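From the Kitchen Table -- The Trunddale Neighbors' Letter, December 2020

Learning to Make Vinegar (and Learning to Wait for It)

I promised back in November that I would write up the vinegar business properly, after so many of you wrote in asking about it, and then of course the weeks ran away from me and the notes I had made ended up under a stack of seed catalogs. I have dug them out again. Some of what follows is instructions and some of it is just me talking, and I hope you will forgive me if the two get mixed together.

It started with the apples. Anyone on the hill side of Trunddale will remember what a heavy fall it was. Our old tree by the shed, which had given us next to nothing for three years running, dropped fruit so fast that I was filling the wheelbarrow before breakfast and again after supper. We made sauce. We made butter. We made pies until my own family asked me very kindly to stop. And all the while there were the peels and cores, bowls and bowls of them, going out to the compost, and my grandmother's voice in the back of my head telling me that was good vinegar I was throwing away.

So I called Taner Eren, who many of you know from the bread counter at Bekari, and who has been making vinegar at home for longer than I have been making a decent cup of coffee. I asked him if it was hard. He laughed for quite a while. Then he told me that the hard part is leaving it alone, and that I of all people was going to struggle with that. He was right!

The method, as he gave it to me, is simple enough to write on the back of an envelope (which is where I wrote it). You take a big clean glass jar and fill it a little more than halfway with peels and cores, from apples you have washed well and that haven't been sprayed. Cut out any part that is moldy or rotten, but bruises are fine. Stir a spoonful of sugar into each cup of water you plan to use, pour that over the scraps until they are covered, and leave a few inches of room at the top. Then you need something to hold the fruit under the water, because the pieces that float up are the ones that get fuzzy. I use a small saucer. Taner uses a jar lid that he says he has had since he was first married, and I didn't ask any questions about that.

Over the top goes a piece of cloth with a rubber band around it. Don't screw a lid on. The jar needs air, and in the first couple of weeks it will be bubbling away like a pot of soup, and a tight lid on a bubbling jar is asking for trouble. I put mine on the pantry shelf, out of the sun, and gave it a stir every day with a wooden spoon. It smelled like cider at first, sweet and a little yeasty, and I will admit I got very attached to my morning stir. I would go in there in my slippers and say hello to it.

After two weeks, when the bubbling has slowed and the fruit has mostly sunk, you strain everything out, put the liquid back in the jar, cover it with the cloth again, and then you do nothing. This is the part Taner warned me about. For the better part of a month you do nothing at all! I lifted the cloth every single day. My husband started calling it the patient.

Somewhere in the third week a cloudy, slippery sort of skin began to form across the top, and I very nearly poured the whole jar down the sink. Thank goodness I telephoned first. That skin is the mother, and it is exactly what you want, and Taner was so pleased for me that you would have thought I'd had a grandchild. What you don't want is anything fuzzy, or anything green, black, or pink. If you see that, throw it all out, wash the jar in very hot water, and start over without feeling bad about it. I lost one jar that way (the small one, by the window, where I had let a few peels poke up out of the water) and it was a sad little trip to the compost heap.

Now for the tasting. You begin tasting once the cider smell has gone and the sharp smell has taken its place, and you keep tasting every few days until it makes you squint as much as you'd like to squint. Mine was ready for salad dressing well before it was ready for what Taner calls real work, by which he means rinsing out the kettle. When it tastes right to you, strain it one more time through a coffee filter, pour it into clean bottles, and cap them. Save the mother in a bit of the finished vinegar, and use it to start the next batch off faster.

One serious word, and I would be a poor friend if I left it out. Homemade vinegar is lovely on greens, in beans, in a pan sauce, and splashed over roasted carrots, but please don't use it for canning. You can't be sure how strong it is, and canned pickles depend on the acid being strong enough to keep them safe. Buy the store kind with 5 percent marked on the label for anything that is going on a shelf in a sealed jar. Keep your own for the dinner table, where it can show off.

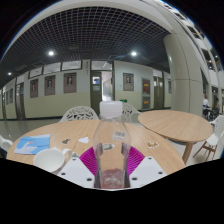 As for bottles, save everything with a narrow neck and a good tight cap from now until spring. Glass is best for keeping vinegar any length of time, and I would stay away from metal caps, which pit and rust and make an awful mess of things. I found mine at Ekinci, the housewares place down past the feed store, on the low shelf at the very back behind the birdseed scoops. If they are out, ask at the counter, and they will go and look in the stockroom for you. They did for me, twice, and were nice about it both times.

I gave several bottles away this year, with a ribbon around the neck and a tag with the month on it, and left them on porches, seeing as we couldn't be going in and out of each other's houses. It was a strange way to visit. I would set the bottle down, ring the bell, and scurry back to the gate, and then we would holler at each other across the yard for a quarter of an hour until somebody's ears got cold. But I wouldn't have missed those conversations. I heard about new babies and bad knees and a dog on Kelent Lane that has learned to open the refrigerator.

Since then people have been telling me what they are doing with theirs. One of you has been putting a spoonful in pie crust, which I have now tried and will be doing forever. Another pours it over sliced onions with a pinch of salt and leaves them an hour before supper (these go in the refrigerator, and in our house they are gone by the next day anyway). A third is soaking rosemary in it, and says the smell when you open the cupboard is worth the trouble all by itself.

If you have no apples left, don't let that stop you. Pear peels work the same way, and Taner swears by the odds and ends of grapes. I have a jar of pear going at this very moment and it is far behind where the apple was at the same age, but the pantry is colder now than it was in the fall, and cold slows everything down. I have moved it up next to the water heater and I am trying very hard to only look at it once a day.

If you would like a piece of the mother to get yourself started, leave me a note with your name and street and I will put some in a little jar for you. I have plenty, and it keeps growing whether I ask it to or not. Please bring the jar back when you're through with it. And if you still have my big blue colander from the church supper two summers ago, I'm not cross, but I would like to see it again before the next crop comes in.

74 likes | 5 comments | Share this item

Get the Neighbors' Letter in your inbox. Enter your email address to sign up. You can unsubscribe at any time.

Contact us | © 2020 The Trunddale Neighbors' Letter | Back to top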